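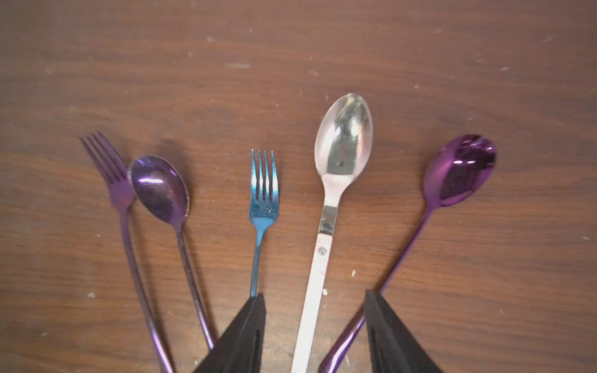 Forks and spoons under the gripper at the Porgate open day.

March
By a Bornula staff writer

The cutlery cell at Porgate is one arm over a wooden table. Its two black fingers have faint ridges, and the technician wipes them every 200 picks – grease makes the thin handles slip. The pads are swapped at 2,000. After a swap the arm runs 50 test picks, shiny spoons included, before normal work starts again. Spare pads come from Zhuravel and hang in a bag by the door.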